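Minutes of the September house meeting, Breathnach building, shared kitchen

Present: me (taking notes, so blame me for the spelling), Lorcan Coughlan, Ciarán Ó Gríofa, and most of the second floor. Garko sent apologies and a plate of lemon bars, which were accepted.

We got going at ten past seven once the kettle had boiled.

1. Last month's minutes
Read out loud by Lorcan, far too fast. One correction: it was the small freezer that got defrosted, and the big one still needs doing. Agreed.

2. The big freezer
See above! Ciarán offered to do it if everybody gets their food out by 10 in the morning on the day. He'll put a note on the door. Anything left in there with no name on it goes in the soup.

3. Kitty
We have $90 in the tin. I spent $23 on dish soap, sponges and the new drying rack from Timell, and the receipt is taped inside the notebook. Somebody asked if we could get the nicer sponges next time and I said yes, because I want them too.

4. The bag drawer
This took up most of the evening, as I think we all knew it would. The drawer to the left of the stove no longer shuts. I pulled a good armful of shopping bags out onto the counter before the meeting so we could look at what we've been hanging on to, and it's a lot of plastic, folks. Lorcan would like them all gone. Ciarán uses them for the bathroom trash cans and was not having it. We went back and forth for a while (the lemon bars helped).
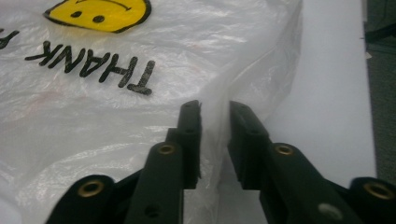 What we settled on is that the thin ones stay, as long as they get flattened and folded before they go back in. Ciarán showed us his way, which is to smooth the bag out on the counter, press the air out, fold it in long thirds and then roll it up from the bottom. Mine came out looking like a cabbage, but I'm told it counts. Anything with a hole in it goes to the store drop-off, and the heavy totes move to the hook behind the door. If the drawer won't shut, the last person to open it has to sort it out.

5. Any other business
Duledik are coming to look at the dripping faucet and want the cupboard under the sink emptied first. Lorcan and I will do that.
Whoever has the good can opener, please bring it back.
We need 2 more people for the recycling rota. Sign up on the fridge.

Next meeting same time, same table. Ciarán is bringing the snacks.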